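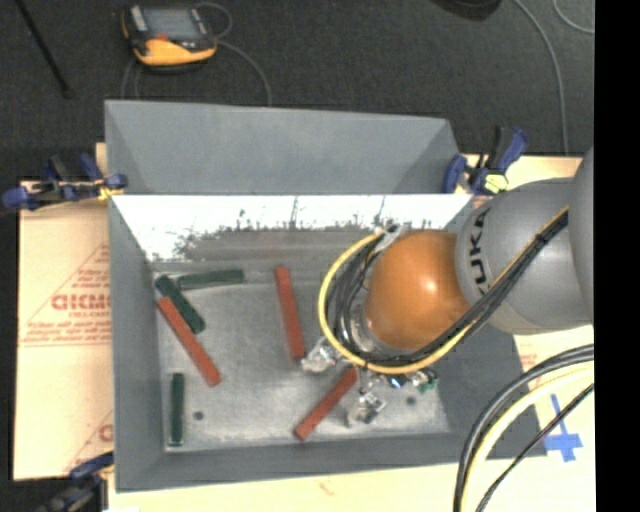

Green and red sticks in the metal bin

Cladham Players Forum > Acoustic > Accessories
Thread: Humidifier for a travel guitar, or leave it alone?

letay_g
Posted 2025-01-16
I bought a Keskin travel acoustic in May and it has been fine until the heating went on. The fret ends now feel sharp on the treble side from the 9th up, and the action has dropped enough that the low E buzzes if I dig in. The meter in the room says 39 per cent. The shop in Cladham told me to get a Skandamard soundhole humidifier and keep the case shut. Has anyone used one on a small body? I'm worried about it dripping.

Tatu M
39 isn't that low. I'd be surprised if that alone did it. Is the top solid or laminate? If it's laminate I wouldn't bother with a humidifier at all, just get the fret ends dressed.

letay_g
Solid spruce top, laminate back and sides. Fingerboard is rosewood I think.

hacer_sarac
Then it's the board shrinking, and the top has probably sunk a bit as well. Put a straight edge across behind the bridge. Mine went like that two winters running. I used the Skandamard in the case and the buzz cleared in 14 days. Wring the sponge out properly and wipe the outside before it goes in. I've had no drips.

Tatu M
Or the neck moved and a quarter turn on the truss rod would have cleared it the same afternoon.

hacer_sarac
I checked the relief before and after. It hadn't changed much. The top had.

AlperT
Don't touch the truss rod until the guitar has settled. People adjust in January, then it all swings back in spring and they adjust again.

I don't like the soundhole type though. It makes one spot damp and leaves the headstock end dry. Two small sponge boxes, one by the headstock and one under the heel, work better. Soap dishes with holes in will do.

Tatu M
Does your meter sit in the case or on a shelf? A shelf reading tells you nothing about the case. Cheap ones can be ten out as well.

letay_g
On a shelf, above the radiator. I'll move it into the case tonight.

Gulizar U.
Above the radiator is no good for the meter and I hope the guitar isn't near it either.

On fret ends, wait a month before paying for a dress. I had my Wutum done in a dry spell and I didn't need to. Also slacken nothing, leave it at pitch.

letay_g
Guitar is on the other wall. Case reads 44 this morning. Ordered the Skandamard anyway, and I'll try Alper's box by the headstock. Straight edge does show a dip behind the bridge.

Tatu M
Fair enough on the top then. I'd still get the neck looked at.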